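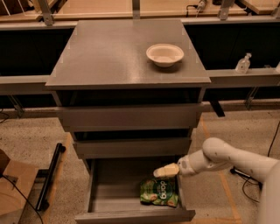

How much can the bottom drawer of the Kettunen three-drawer cabinet hold? Flat, light goods such as bagged snacks, folded cloths and paper stock; it is too shallow for jars or upright bottles.

## Kettunen cabinet, gray, three drawers

Tested for pantry overflow, with bowls kept on top. Reviewed by Idris Ruddock, 9/12/26.

**Top panel.** Smooth and matte, with slightly beveled edges. It reflects a little light but does not glare. A shallow bowl with a wide rim leaves most of the surface free.

**Drawers.** Flat gray fronts, nearly the full width of the body. The gap under the top overhang is dark and easy to find by hand. The middle drawer sits slightly recessed when shut, and pushing harder did not bring it forward. I cycled the bottom drawer 1000 times over 2 weeks. Travel stayed even and the stop held.

**Interior.** Plain gray floor, no dividers. A bag of Dang chips lies flat on the right side with the left side clear. Bags slide if the drawer is shut fast. A Falevano liner fixed this.

**Against the Grimthorpe.** The Grimthorpe has deeper drawers and a rougher top that holds crumbs. I prefer the Kettunen for dry goods and the Grimthorpe for cans.

Missing from the box: spare screws.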